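Lullia Builders Board > Cells and Stations > Upkeep
Thread: Firkov two-arm bottle station, grip drifting on the caps

Fiorella Vitale
Member
Posted 1 April 2020

Hello all, and sorry in advance for the length of this, I never did learn to write a short post. I look after a Firkov two-arm station that sorts and lines up drink bottles on a round table. It's a lovely machine and I've grown very fond of it, but since I changed the finger pads it has started coming down a little off center on the caps. With the flat round ones it doesn't matter much. With the flip-top shakers it catches the spout tab and tips the bottle, and then of course the neighbors go over too.

What I've done so far: cleaned both cameras, checked the bolts on the column, reseated the pads twice (they're the Feltex soft ones), and run the short calibration with the printed board. The log says 1,904 cycles since the last full calibration, so maybe I'm simply overdue? I'd love to hear how other people have theirs set up before I take a whole afternoon over it.

Arlindo Godoy
Regular
Re: grip drifting on the caps

Hi Fiorella, welcome! You're overdue, yes, but I don't think that's your whole trouble. It started when you changed the pads, so start with the pads. The Feltex soft ones are thicker than what the Firkov ships with, and if you don't put the new thickness in the tool settings on both sides, the hand thinks it is somewhere it isn't. On mine it's under Tool, then Finger, then Offset. Do the left and the right separately, they don't copy across, which I learned after a very wet morning.

After that do the full calibration. The short one only looks at the camera, it never touches the arms.

Noemi Santoro
Member
Re: grip drifting on the caps

I'm going to disagree a little with Arlindo, with love. I run the same pads and never touched the offset, and mine is fine. What I'd look at is the table. What sort of top do you have, and what lights are over it? Ours was a glossy one and the depth camera got in a dreadful muddle over the reflections. It would see a streak of light and put the edge of a bottle there. We spent ages blaming the arm, poor thing.

Arlindo Godoy
Regular
Re: grip drifting on the caps

Reflections make it jumpy, though, a bit left, a bit right. Fiorella, is yours off by the same amount in the same direction each time? If so it's an offset and I'll stand by that.

Fiorella Vitale
Member
Re: grip drifting on the caps

Same direction, mostly toward the column. But the top is shiny too, so you may both be right! Does anybody teach the pick points by hand anymore? The manual has a section on it, but it reads as if it was written for a different model.
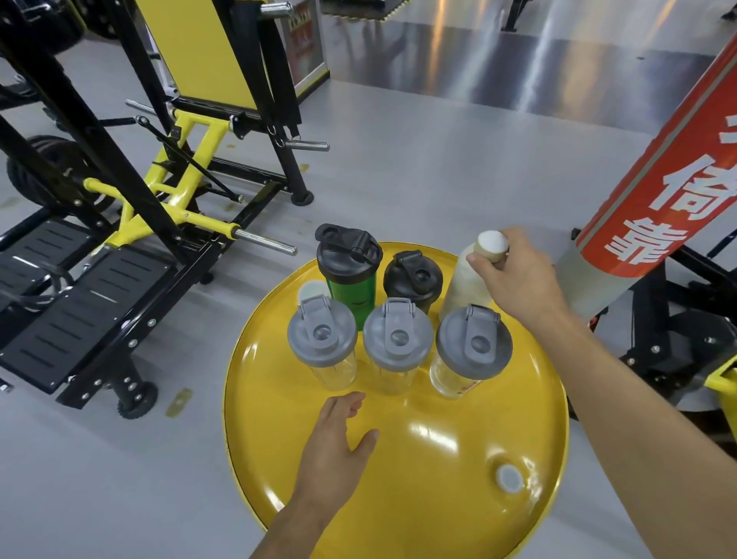

Cosimo Ruggiero
Station setup, Lombardi training floor

Plenty of us still teach by hand, Fiorella, and I'd be sorry to see it go. I'm with you on the manual too, so let me tell you how I go about it – get a cup of coffee first.

I put the bottles out the way you see them, toward the back of the table, with the clear shakers in front and the green, the black and the cream ones behind. Then I start with the cream bottle. It has that plain round white cap with nothing sticking up, so it gives you an honest center. The right hand takes it from above, fingers around the cap, and I store that as the reference. The left hand stays open over the front part of the table, which gives me a parked position to store for that side as well. If you start with a flip-top you'll end up teaching it the spout tab instead of the lid, and every other point will inherit the mistake.

Once the plain cap is good I do the flip-tops. I aim for the body of the lid and set the approach height 12 mm above the tab, so it has room to come down straight. The clear ones I always leave for last. Clear plastic on a shiny yellow top with the ceiling lights running across it is about as hard as it gets for a depth camera, so Noemi has a point there. I turn the exposure down a couple of notches and it settles.

One more thing: a round table can be turned a little by somebody leaning on it. Mine has a small white plug or hole near one side and I use that as my mark. If the plug has wandered, I put the table back before I touch any setting at all.

Noemi Santoro
Member
Re: grip drifting on the caps

Oh, using the plug is clever! I've been putting tape on the floor like a barbarian. Cosimo, do you never cover the top? We laid a matte mat over ours back in December and haven't looked back.

Cosimo Ruggiero
Station setup, Lombardi training floor

I tried one and didn't get along with it. The bottles dragged on it when they were slid, and the force limit kept tripping. I'd sooner live with the shine and fix the exposure. But if yours is happy, Noemi, leave it be.

Concetta Pace
Moderator
Re: grip drifting on the caps

Just popping in on the upkeep side, as the question comes up a lot. My own habit is to wipe the pads with a barely damp cloth at the end of each day, and no alcohol on the Feltex ones please, it makes them go hard and slick. I check the finger screws every some 200 cycles and change the pads every 6 months whether they look tired or not. Arlindo will tell you that's wasteful.

Arlindo Godoy
Regular
Re: grip drifting on the caps

It IS wasteful. I change them when they stop gripping. But she's right about the alcohol.

Fiorella Vitale
Member
Re: grip drifting on the caps

You are all so kind, thank you! I went and looked at the tool settings and the left side has the new thickness in it and the right side still has the old one – I must have been called away in the middle. So that's one for Arlindo. I've corrected it and the full calibration is running as I type. Tomorrow I'll teach the points again in Cosimo's order, plain cap first, and try the exposure before I buy a mat.

Concetta, I have a confession about the alcohol. Are pads that have gone hard worth saving, or should I order another set?

Concetta Pace
Moderator
Re: grip drifting on the caps

Order another set, dear, and put the new ones on before you teach anything, or you'll be doing it all twice.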